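Journée portes ouvertes chez Vukton, 10 oct. 2026. Je poste au fil de l'eau, désolée pour les fautes

1/
Arrivée à la bourre, badge imprimé de travers, café tiède. Zinhle Moodley fait déjà le tour de l'atelier avec le premier groupe. 20 personnes par créneau, on se marche un peu dessus.

2/
D'abord la cellule Oosthuizen. Palettisation, grillages partout, très bruyant. Impressionnant mais vu cent fois en salon. Je file au fond.

3/
Le fond = le coin Cerkel, et là ça devient intéressant. Apprentissage par démonstration : on fait le geste soi-même, pinces en main, et le geste est enregistré. Pas de bras, pas de boitier de programmation. L'objet du jour — une gourde souple jaune à bouchon blanc et un bac en plastique translucide.
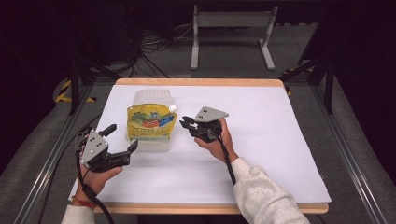
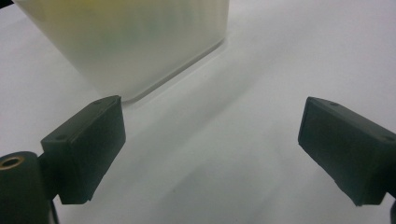 4/ Ce que j'ai noté pendant la démo
— une pince dans chaque main, il faut se coordonner, c'est pas si naturel
— le souple c'est pénible, une gourde ça se déforme, ça glisse
— objectif annoncé : 500 prises par objet. Cinq cents !!

5/
Question d'un monsieur derrière moi : « et si la personne se trompe ? » Réponse de Zinhle : on garde les ratés à part, ils servent aussi. J'aurais voulu qu'elle développe, mais le groupe suivant poussait.

6/
J'ai essayé 2 minutes. Résultat : j'ai serré trop fort, puis pas assez. Mes poignets ont 40 ans de plus que moi. Respect à ceux qui font ça toute la journée.

7/
Loupé la conf sur Hurnetti, salle pleine. Si quelqu'un a les slides je suis preneuse.

8/
Prochaine visite en janvier, inscription à l'acceuil ou par mail. Prenez le créneau du matin, y a moins de monde. Je cours à mon train, photos de la cellule Oosthuizen ce soir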